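4 Der Handgreifer in der Teeküche: Einrichten und erste Übungen

Bevor Sie mit diesem Abschnitt beginnen, nehmen Sie sich bitte etwas Zeit und holen Sie sich ruhig einen Kaffee dazu. Mit dem Edodik-Handgreifer zeigen Sie und Ihre Kolleginnen und Kollegen dem späteren Küchenassistenten, wie bei Ihnen Geschirr bewegt wird. Das klingt nach Technik, ist im Alltag aber vor allem Handarbeit, und wer schon lange in der Betriebsküche steht, bringt dafür das Wichtigste bereits mit.

4.1 Was sich für Ihr Team ändert

In der ersten Zeit kommt eine Aufgabe hinzu, das möchten wir gar nicht kleinreden. Planen Sie pro Schicht 40 Minuten für Vorführungen ein, am besten am Nachmittag, wenn der größte Andrang vorbei ist, und tragen Sie diese Zeit als Arbeitszeit in den Dienstplan ein. Später übernimmt der Assistent das Einstellen und Herausnehmen einzelner Teller. Anrichten, Abschmecken und die Ausgabe am Tresen bleiben bei Ihnen.

Hinweis: Besprechen Sie vor dem ersten Einsatz gemeinsam, wer vorführen möchte. Am Standort Stiltau wechseln sich die Kräfte nach 11 Vorführungen ab, was sich für Handgelenk und Schulter als angenehm erwiesen hat.

4.2 Teller auf dem Rost greifen

1. Gerät ausschalten und abkühlen lassen. Die Tür bleibt während der ganzen Übung geöffnet.
2. Greifer einschalten und warten, bis das Fonon-Signal zweimal ertönt.
3. Die Finger vor der Öffnung so weit auseinanderstellen, dass der Tellerrand gut dazwischenpasst.
4. Den Greifer ruhig an den Rost heranführen. Lassen Sie sich Zeit, ein zögerlicher Anfang ist überhaupt nicht schlimm.

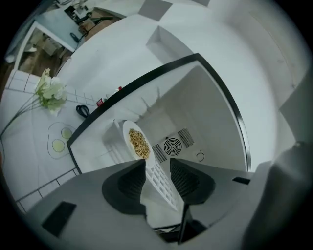 Abb. 4-2: Handgreifer vor dem offenen Garraum, ovaler Teller auf dem Gitterrost

5. Die Fingerspitzen auf Höhe des Tellerrands bringen. Achten Sie darauf, dass sie weder an den Gitterstäben noch am Rahmen der Öffnung anstoßen.
6. Finger schließen, bis Sie einen leichten Widerstand spüren, und 2 Sekunden halten.
7. Teller knapp über den Rost heben, gerade herausziehen und auf der Arbeitsfläche absetzen.
8. Finger öffnen, Greifer zurücknehmen und die Aufnahme mit der Taste am Griff beenden.

Vorsicht: Fassen Sie während der Bewegung nicht mit der freien Hand zwischen die Finger. Der Greifer ist nicht für heiße Teller zugelassen.

Hinweis: Körnige Speisen wie Müsli oder Getreidemischungen rutschen beim Kippen schnell über den Rand. Halten Sie den Teller deshalb waagerecht. Wenn doch einmal etwas danebengeht, brechen Sie die Aufnahme ab, wischen in Ruhe auf und beginnen noch einmal bei Schritt 3.

4.3 Wie viele Durchgänge sind nötig?

Für jede Tellerform genügen fürs Erste 16 gelungene Durchgänge. Verändern Sie zwischendurch gern die Lage des Tellers und lassen Sie auch Kolleginnen und Kollegen mit der linken Hand arbeiten. Kleine Unterschiede im Griff sind ausdrücklich erwünscht, niemand muss sich eine besonders elegante Bewegung angewöhnen.

Gespeichert werden die Bewegungen ohne Namen. Eine Auswertung einzelner Personen ist im Programm Bermúdez nicht vorgesehen und lässt sich auch durch die Küchenleitung nicht zuschalten. Möchten Sie eine Aufnahme löschen, halten Sie die Taste am Griff gedrückt, bis die Anzeige erlischt.

Reinigen Sie die Fingerauflagen nach jeder Schicht mit einem feuchten Tuch und etwas mildem Spülmittel, auch in den Rillen. Der Greifer darf nicht in die Spülmaschine. Zum Laden lesen Sie bitte Abschnitt 5.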